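New Marble Surfaces and Mural Walls Installed at Urard Building

The Urard building reopened its ground-floor workrooms on Friday after a program of improvements to tables, walls and lighting. The work was carried out by Jarkix, which was appointed in December following a review of the building's older furnishings.

The worktables have been refitted with dark brown marble, and illustrated murals now enclose them on three sides. The previous tops, in use for many years, had become stained and uneven. Muchen Fan, who oversaw the project for Urard, said the choice of stone was settled after samples had been left out in the rooms for 3 weeks.

"We wanted a surface that would look well in daylight and in the evening," Fan said. "The dark stone with the pale veins was the one staff kept coming back to."

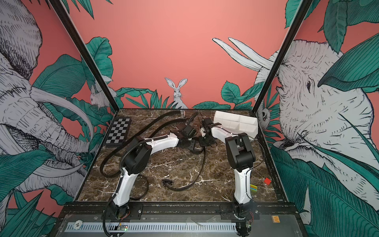 A marble surface with white and cream veining, set within the new mural walls.

The murals were prepared by the Zou studio under the direction of Shengli Gu. Staff were invited to comment on early drawings, and 40 written responses were received. Several asked for the artwork to continue around the sides of the tables – a request that was adopted in the final design.

Gu said the studio had treated the walls and the stone as a single commission. "The table is seen together with what stands behind it, so we drew the walls with the marble in front of us," Gu said.

Users are reminded that acidic cleaning products must not be used on the marble. A neutral cleaner is available from the supply desk in Room 907. Marks or chips should be reported to the desk on the same day.

Improvements to the Juvach annex will follow, with 2,000 square feet of floor space to be refurbished. The annex will remain open during the work.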